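Plurau Sorting Challenge

The Plurau Sorting Challenge is a student robotics project and annual contest in which small teams teach a pair of robot arms to sort mixed fruit and vegetables on an ordinary table. It is run by the Skorner robotics club, and most entrants are in their first or second year of study. The final is held in May.

History

The contest grew out of an evening class at Skorner in which students picked up wooden blocks. Blocks proved too easy, and the class moved on to food bought at the local market. The first contest had 19 entrants. A second league, Prutitach, was added later for school pupils, who use simpler arms and fewer kinds of produce.

Format

Teams have two or three members. Each team spends the spring term recording demonstrations by hand, using grippers held like tools – one in each hand where the task calls for it. The recordings are then used to train a program called Wei, which the club maintains and which all teams must use. Teams may change the settings but not the program itself.

A demonstration normally begins with a heap of produce beside a plate. The student lifts one piece at a time. Teams are expected to hand in about 80 demonstrations before the final, and those with fewer may still enter but start with a penalty.

Scoring

Points are given for each piece placed correctly. Points are lost for bruised skin, dropped pieces and anything knocked off the table. Each team has 3 attempts, and the best one counts. Small round fruit is considered the hardest part of the contest, as it rolls when touched off-centre.

Practice sessions

Practice takes place on Tuesday evenings. Tablecloths and crockery are deliberately varied, so that programs do not come to depend on one plain background. 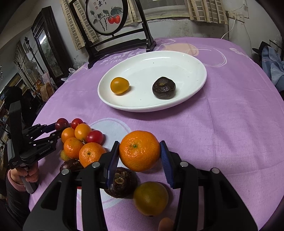

Can a team use recordings made by another team?

Only in the school league, where a shared set is handed out at the start of term. In the main contest every team records its own.

See also

Prutitach league
Wei (program)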